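Inicio | Trucos de taller | Tinta y papel | Sobre mí | Contacto

Cuidar las plumillas y la tinta sin perder la paciencia

Llevo bastantes años dibujando a tinta y he destrozado material suficiente para amueblar un estudio pequeño. Lo que sigue son apuntes de mi mesa, en el orden en que me fueron saliendo caros.

Las plumillas nuevas vienen con una película de aceite para que no se oxiden en la caja. Si mojas una tal cual, la tinta se encoge en gotitas y te deja el primer trazo hecho una pena. Agua tibia, una gota de lavavajillas y secar con un trapo que no suelte pelusa. Hay quien las pasa por la llama de un mechero. Yo también lo hice, hasta que destemplé 5 seguidas y me quedó una colección de ganchos muy finos.

La tinta china no se agita. Se voltea el frasco despacio un par de veces y se espera. Si la sacudes como un refresco salen burbujas, y las burbujas acaban siempre en la cara del personaje, jamás en el fondo.

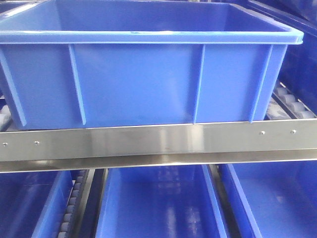
¿Se puede rebajar la tinta china con agua del grifo?
Mejor con agua destilada. La del grifo, si es dura, puede cortar la tinta y dejar grumos en el fondo del frasco. Para aguadas rápidas que vas a gastar esa misma tarde, la del grifo sirve; para guardar, destilada y en un bote aparte con etiqueta. La etiqueta va en serio: he bebido de un vaso que no era el del té.

Con el papel soy más maniática. Guardo las hojas planas, entre dos cartones, lejos de la ventana y del radiador. En noviembre, cuando el piso se pone húmedo, el papel de menos gramaje se ondula solo con mirarlo, así que para la acuarela tenso la hoja con cinta de goma sobre un tablero y la dejo secar tumbada. De pie, el agua baja y la hoja seca torcida —como casi todo lo que se hace con prisa.

Los pinceles, nunca de cabeza en el vaso. Se enjuagan, se les da jabón neutro en la palma de la mano, se les devuelve la punta con los dedos y se secan en horizontal. Un pincel bueno me costó 50 euros y vivió 2 semanas con mis costumbres de entonces. Los siguientes han tenido más suerte.
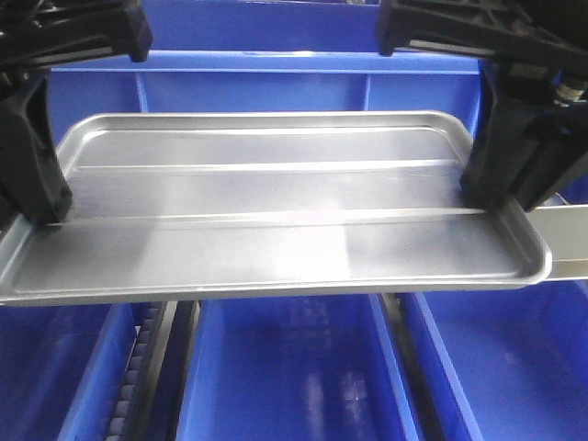 Para no perder las plumillas sueltas he probado latas de caramelos, hueveras y un costurero heredado. Lo que mejor me funciona es cualquier superficie metálica con un poco de borde, donde suenan al caer y no ruedan hasta el suelo. Una bandeja plateada como esta, con el reborde bajo en todo el contorno y dos resaltes a lo largo, ya te da separadas las que están limpias de las que esperan turno. Sobre madera, en cambio, la tinta se queda a vivir.

Y escanea antes de borrar el lápiz, por si la goma arrastra un negro que no había secado. Lo aprendí con el encargo de Jasmina Georgiou para la revista Flulov, una noche, con la entrega a primera hora. Volví a entintar media página con el café ya frío y desde entonces guardo los originales en una carpeta con separadores de papel cristal.

Entrada anterior | Entrada siguiente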